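Search publications Go Advanced
Publications > Student Projects > Simulation > Kitchen Tasks

4. Task Environment and Data Collection
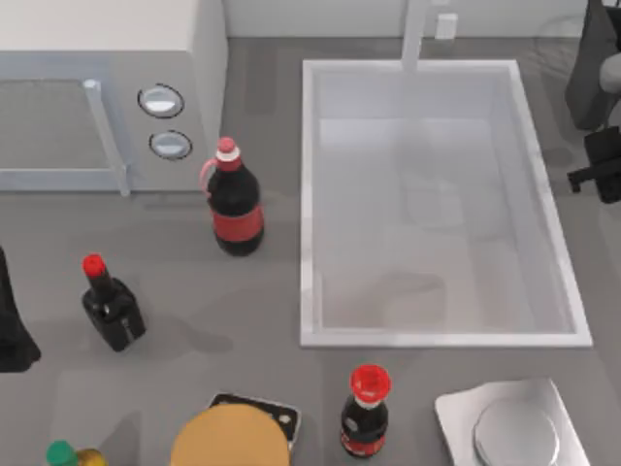

Calloway Student Robotics Group, Household Manipulation Team

Figure 3. Simulated counter environment used in the capstone project, with microwave, sink and distractor objects. The arm is at the upper right.

4.1 Scene construction

All experiments were run in simulation. The base environment, which we call Jenness, is a single kitchen counter with a microwave against the wall and a sink basin (Figure 3). The microwave and the sink are fixed assets. Every other object is placed by Staker, a scene sampler written by Cosmin Bogdan during the first half of the course. Staker draws objects from a shared library, assigns each one a position and a heading on the counter, and lets the physics engine settle the result before the episode starts.

Settling is the step that gave the most trouble. Bottles with a narrow base may come to rest at a slight lean, and flat items may end up tilted or partly stacked. An early version of Staker rejected any layout in which an object was more than a few degrees off vertical. This filter was removed in November. It discarded too many layouts, and the policies trained on the remaining ones did poorly when a bottle near the goal was not upright. The current version rejects a layout only if an object has fallen off the counter or intersects a fixed asset.

The distractor set favors objects that are hard to tell apart by color alone. Figure 3 is typical in this respect: a large soda bottle and a small cola bottle both have dark contents, a red cap and a red label, and differ mainly in size. A smaller black bottle between the microwave and the sink also has a red cap. Instructions that name an object only by its cap color are therefore ambiguous in such a layout, and were excluded from the test split.

4.2 Tasks

Three task families were defined: moving a bottle to a target region, opening the microwave, and placing a dish in the sink. The microwave task requires the gripper to reach a vertical handle on the right side of the door. With the arm entering from the right side of the counter, the straight path to the handle passes over the sink and close to the faucet. Collisions with the faucet are logged as failures even when the door is later opened.

4.3 Demonstrations

Demonstrations were collected by keyboard and game controller in the teaching lab. Trinity Tran and Fitzgerald Dvorak recorded 3,176 episodes in total. Of these, 904 were removed by an automatic check for stalled motion or joint limit violations, leaving 2,272 for training. A further 638 episodes were recorded on layouts held out from training and were used only for evaluation.

Labels were reviewed in Dikis, a browser tool built by Yolanda Ferreira for an earlier class project. The reviewer sees the first and last state of each episode together with the instruction text and marks success or failure. In 33 evaluation episodes the two reviewers disagreed. These were settled by Rosalind Ruiz-Ortega, who had not taken part in the recording. Most of the disputed cases involved a bottle placed on the boundary of the target region, and the region test in Section 5 uses the center of the base for this reason.

4.4 Rendering

Lighting uses one shadow-casting source. Its direction was held constant during training and varied in the evaluation layouts. Object textures were not randomized.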